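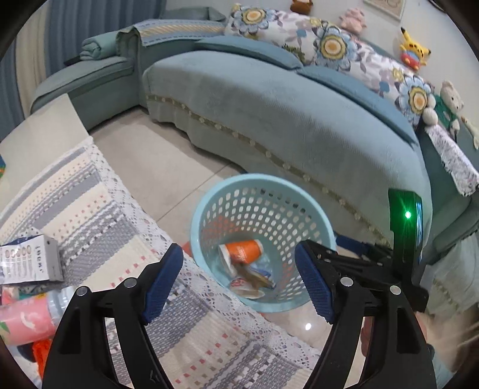

Week 3 Handout: The Local Late Movie and the People Who Stayed Up for It

Media and Memory, Brirkelari evening course
Handout revised Aug 21, 2026

Okay, last week we ran out of time right as the good part was starting, so I'm picking up where I left off – with the station film library and why the same monster pictures kept coming around every few months. If you missed the session, read the first section twice and you'll be fine.

1. Where the movies came from

A local station in the 1950s and 60s had a lot of hours to fill and not much money to fill them with. The network took care of prime time (if the station even had a network). Everything else, meaning mornings, late afternoons, weekends and anything after the late news, was the station's problem. The cheap answer was old movies, and old movies came in packages.

A package was a bundle of titles leased together for a set number of years and a set number of showings. You couldn't just order the one you wanted! If you wanted the famous gorilla picture you also took the jungle quickies and a musical or two that had never done any business in theaters. I love this part, because it explains so much of what people my age remember. We all carry around bits of terrible movies that we saw four times, and we saw them four times because the program director had already paid for them.

For class purposes I'll be using the schedule of a made-for-teaching station we call Barros. Its library has 600 titles in it, and you'll get the full list in the shared folder. Please don't print it.

2. The host

So now you have a weak movie and a long night. What do you do? You put somebody in front of it. Horror hosts, cowboy hosts, sea captains, a guy in a bathrobe – the host came on before the picture and at the breaks, cracked a few jokes, read the mail and pushed you gently toward the next commercial. Very often the host was already on the payroll. The weatherman at six might be the vampire at midnight, and kids in town either didn't notice or were thrilled to be in on it.

Three things to listen for when we play the audio clips:

How the host talks about the movie. Some of them protect it, some of them make fun of it from the first minute, and a few seem not to have watched it.

How local the jokes are. Street names, high school teams, the mayor's car. These jokes don't travel at all, and that was the appeal.

What happens when something goes wrong. A light falls over, a cue gets missed. Listen for whether the host keeps going.

3. Why so little of it survives

The movies survive, more or less. The host segments mostly don't. A lot of them went out live, and when they were taped, the tape was expensive and got used again. What we do have tends to be a kinescope here and there, some home audio recordings (kids holding a microphone up to the speaker, bless them), scripts, fan club cards and newspaper listings. After home video recorders came in, things get much better, and you'll notice that our memories of the later hosts are a lot more exact than our memories of the early ones. That isn't an accident and I'd like us to argue about it in class.

A word on listings. They're a wonderful source and they will lie to you. A listing tells you what the station planned to run when the page went to press. Ball games ran long, prints showed up damaged, and the Saturday creature feature quietly turned into a western. Use a listing as a starting point and then look for a second source.

4. Trimming to fit

Movies got cut for the slot, and sometimes cut brutally. If the slot was 90 minutes with commercials, then a 90-minute picture had to lose a good chunk of itself. Opening scenes went first in a lot of cases. I grew up believing one of my favorite mysteries started in the middle of a car chase, and I was in college before I saw the real beginning – it has a whole sister in it!

5. For next time

Read chapter 8 in the course packet. It's slow going for the first few pages and then it picks up.

Pick one title from the Barros list and follow it through 13 weeks of listings. Note every slot it ran in, what it ran against, and whether the title was changed in print (it happens more than you'd think).

Write a page on one broadcast you remember seeing as a kid. Don't look anything up first. We'll check the details together and see what moved.

The audio clips are on Tratuser under Week 3. If the player won't load, try it again in a different browser before you write to me. The Troltlow reading room has the bound listings, January onward, and they'll pull them for you if you ask at the desk in the morning.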